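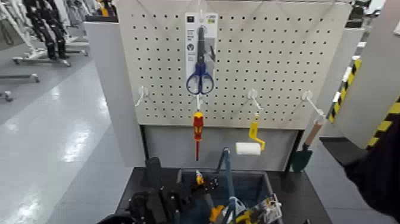 Worku Pegboard Station for Hobby Robot Arms

The Worku is a tool-hanging station for people who are building a robot arm (or a pair of them!) in a garage, a spare room or a shared shop, and who have reached that lovely stage where the thing moves and you want to give it a proper chore. You get the white pegboard, a plain lower panel to stand it on, a set of white hooks, and an open gray bin to keep the tools in. The arm takes a tool out of the bin and hangs it up, or takes it down again and puts it back, and you get to sit there with your coffee and find out how good your gripper is.

We built the first one for ourselves in June, after Hawi Moges got tired of watching her arm pick up foam blocks. Foam blocks are very forgiving. A screwdriver is long and top-heavy and wants to swing, a paint roller has that bent frame that always seems to be facing the wrong way, and a garden trowel has a wide blade at one end and a round handle at the other, so you have to decide early on which of them you are going to grab. We went through the kitchen drawers and the shed and kept whatever gave us trouble.

Tools are not included, and we went back and forth on that for a good while. In the end almost everyone who tried the station already had a box of odds and ends at home, and you will learn more from your own odd-shaped things than from a matching set we picked out for you. Do try something still in its store packaging. Clear plastic throws reflections that can confuse a camera, and the card gives the gripper a flat edge to deal with, so it makes a nice change from handles.
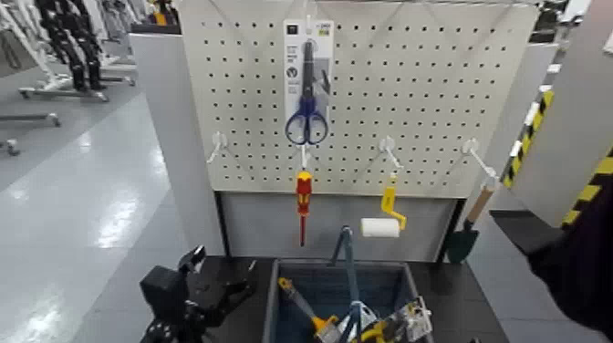

The hooks go in by hand and can be moved anywhere on the grid. We like to start people off with a low row, set well apart, and one hook up near the top for when they are feeling brave. Leave a hook free while you are working out your reach, so there is always somewhere to go. If your arm tends to come in from the side, put the longer tools toward the outside and let them hang past the board a little. Yabsira Gashaw swears by the opposite arrangement, and her arm does very well too, so please don't take our word as law.

Putting it together takes 40 minutes with one person and quite a bit less with two. Set the station on a table or cart that does not wobble, and lock the wheels if there are any. Keep the bin close in front of the board and within reach of both grippers if you have two. Run your first tries at low speed, with your own hands well back and your stop button where you can slap it without looking.

It works happily with the Drornell wrist bracket, which holds a small camera up close to the fingers. You don't have to have one, but the last inch before the hook is where most of our drops used to happen, and a close view helped Kidus Yimer and me more than any amount of fiddling with the code did.
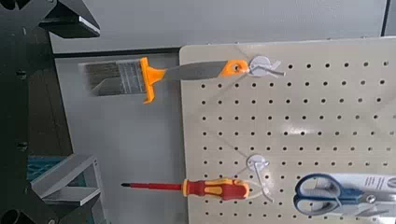
Wrist camera view of the board, with a paintbrush, a screwdriver and packaged scissors.

What comes in the box
Pegboard and lower panel
Hooks, with 3 spares
Open tool bin
Printed setup sheet with hook layouts to try

Price: $369, shipping extra
Extra hooks: sold by the bag
Drornell wrist bracket: sold separately, camera not included

Questions about whether it will suit your arm are always welcome, and Abrehet Sisay answers most of them herself, usually at some length. Send her your reach and the width your gripper opens to, and a photo of your bench if you have one handy.

Page updated Dec 19, 2020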